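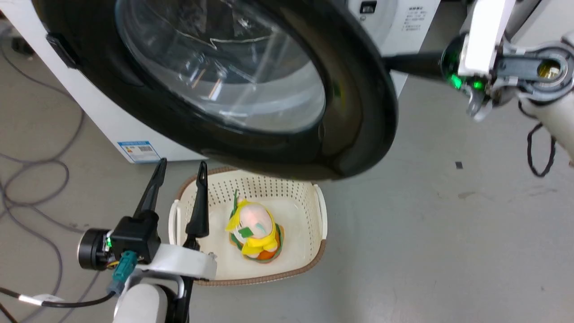
Pralton Shared Workshop – Two-Arm Laundry Build

Members of the Pralton Shared Workshop have spent 11 weeks assembling a two-arm machine for household tasks. The present stage of the work concerns a front-loading washing machine, its door and a laundry basket. The control software, named Brindard, is maintained by the members and is now in its second version. A further selection of pictures from the build is presented on this page.
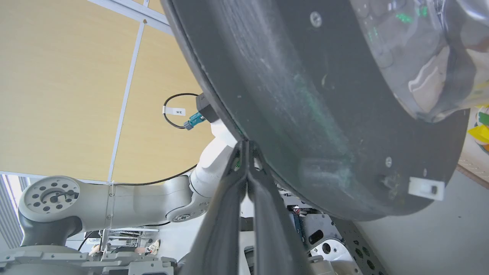
View from the wrist, with the second arm behind. One cable carries the label "3K".

Cable labels are recorded in the workshop log – members are asked to update the entry whenever a connector is replaced. Spare gripper fingers are kept in the drawer marked Dramani. 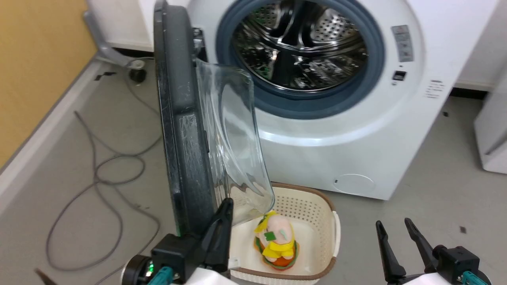 The next stage will add folding to the list of tasks. The workshop has set a target of 144 complete door cycles before that work begins in March. Requests to visit should be made in writing.

Related items
Stekholm bench: power supply notes
Brindard 2: list of changes
Gripper fingers: printing and fitting

Contact the workshop | Copyright Pralton Shared Workshop | Back to top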